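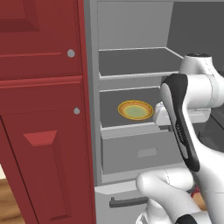 Encarnación Soler told us in our first winter that a language school without a kitchen is only a waiting room with books. She had come to Edthorpe to learn English for her work, she did not like our timetable, and she said so in very good English. We thought about her sentence for a long time. The school you can read about on this page was more or less built from it.

Zidstead Language House is a small school for adults. We teach English to people who have moved to Edthorpe and the villages near it, and we teach Spanish and Portuguese to people who were born here and want to learn something new. We opened with 2 teachers and one rented room over a shoe repair shop. The room had a good stove and a bad window. Today we have the whole upper floor, and the window has been repaired.

How we teach

We believe that a grown person learns a language when he or she needs it for something. For this reason our lessons are made around tasks. In one week the group writes a letter to a landlord. In another week it calls the dentist, or reads the rules of a library, or explains to a neighbor why the dog was barking. Grammar comes in when the task asks for it. Some students ask for more grammar than this, and for them there is the Thursday table, where one teacher sits with the old green exercise books and goes through the tenses as slowly as anybody wishes.

Our groups are small. A beginner group has no more than 4 learners per table, and we do not open a third table in the same room, even when the waiting list is long. We tried it once and it was too loud.

Lessons are in the morning at 9:30 and in the evening at 6:45. The evening lesson has a break in the middle, and most people bring something to eat. This is the part which Encarnación asked for. In the break the teachers do not correct any mistakes. It was difficult for us to learn this rule, more difficult than for the students.

The cooking evenings

In February, when the evenings are dark and people stop coming to class, we cook. One student chooses a dish from home and must explain it to the others in the language of the course. The others may ask questions but they may not look at a telephone. We have eaten very good soups in this way, and also a rice that was meant for dessert and was served with fish, after a misunderstanding about the word "pudding." The recipes are written down by the group and kept in a folder by the door. You are welcome to copy from it. Please put the pages back in the right order.

Who is teaching

All our teachers have learned at least one foreign language as adults. We ask for this at the interview, together with the usual diploma. A person who has stood in a post office and could not find the word for "stamp" will be patient with others, at least this is our experience. Several of us have English as a second language, including the one who writes this page – if you find a mistake, you may tell us at the front desk and we will be thankful.

Where we work

The main house is in Edthorpe. We also hold a Saturday group in Rastdale, in the reading room next to the bus station, for people who work shifts and cannot travel during the week. In spring and fall there is an exchange with a partner school in Villca. Their learners write letters to ours, on paper, and ours write back. Some of these letters have continued for years after the course was finished, and we only know it from the stamps people bring to show us.

Prices and places

The price of a course depends on your income. We ask you to tell us honestly which of the 3 rates is right for you, and we do not ask for documents. If you cannot pay at this moment, please come anyway and speak with the office. Books are lent without cost and should be returned at the end of the course, with the pencil marks erased.

Visiting us

You can sit in on one lesson before you decide. Come ten minutes before the start and say at the desk which language you are interested in. The entrance is on the side of the building, up the stairs, second door. The bell is weak, so please press it long.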